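Akanda Pickup Set

Student project of the Skultham robotics club. Members recorded short pickup tasks at home with hand-held grippers. The set has 129 episodes from 24 tasks, all at 900 frames or fewer.
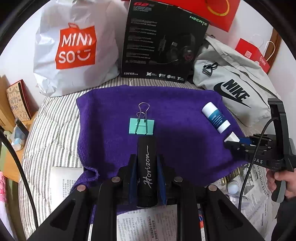

Towel task: binder clip and white tube on a purple towel, two grippers in view.

Folders are named by task, then episode. Labels were typed by hand and some are missing. Fixes go to Ultan Mac Mathúna before the September release.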